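Why Do Flowers Smell?

Flowers do not smell nice for you. I'm sorry to start with bad news, but it's better to get it out of the way. If you have ever stuck your whole face into a lilac and felt that it was being friendly, you should know that the lilac was hoping for a bee.

Let's start with the problem a flower has. It's stuck. Its roots are in the ground and it can't go anywhere, not even to the next flower bed. But to make seeds, most flowers need pollen, a fine powder, carried from one flower to another. You could wait for the wind, and grasses do. A lot of other plants hire help.

The help is bees, moths, beetles, flies, bats and a few birds. They don't work for free. The usual pay is nectar, a sugary drink kept down inside the flower where the visitor has to squeeze past the pollen to reach it. The bee gets lunch and a dusty coat. Then it flies to the next flower and leaves some of the dust there, without ever being told it had a job.

So where does the smell come in?

A smell is made of tiny bits of stuff, far too small to see, that float off a thing and into the air. When they drift up your nose, they land on special cells that send a message to your brain. Your brain says "rose" or "toast" or "who left this gym bag open."

In many flowers, the petals do most of the smell making. They make oils that turn into a gas very easily, and off it goes on the breeze. To a bee, that's a sign over a restaurant door. A bee that has had a good meal at one kind of flower can remember the smell and go looking for more of it.

Some flowers even keep business hours. Evening primrose opens up around sunset, when moths are getting out of bed. Snapdragons smell strongest in the daytime, which suits bees. Making scent takes energy, and there's no point running the sign when all your customers are asleep.

The stinky ones

Not every visitor likes perfume. Some flies would much rather have old meat, and there are flowers that know their audience. (They don't know it the way you know your times tables. Over a very, very long time, the stinkers got more flies and made more seeds.)

The corpse flower is the famous one. When it blooms it smells like something that died under the porch. The town of Flullau has one in its greenhouse, and when it opened one October, 440 people lined up to smell it and 26 of them went back to the end of the line to smell it again. People are harder to explain than plants.

Why do some roses have no smell at all?

Go to a flower shop and sniff a few roses. You may get almost nothing. For many years, growers picked parent plants for bright color, strong stems and blooms that last a long time in a vase. Scent wasn't at the top of the list, and in a lot of roses it faded away. Old garden roses often still smell wonderful, but they may drop their petals quickly and they don't much enjoy riding in trucks.

Try it yourself

You need 2 clean jars with lids and a few petals that fell off a flower. Ask before you help them fall. Put half the petals in each jar and screw on the lids. Stand one jar in the fridge and the other on a warm windowsill. Wait 45 minutes, then open them one at a time and sniff.

The warm jar will probably smell stronger. Heat helps those little bits of scent escape into the air. If the fridge jar smells of onions, check the lid.

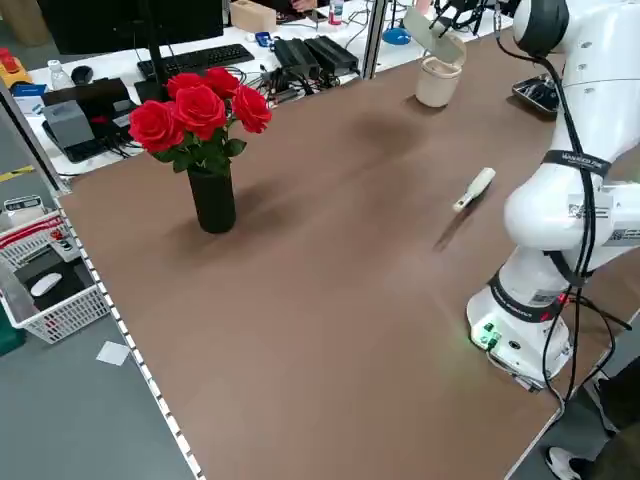 You can also try it with orange peel, which has plenty of scent to spare. Bend a piece and the oil squirts right out, so keep it away from your eyes, and wash the jars when you're done. Someone may be planning to keep jam in them.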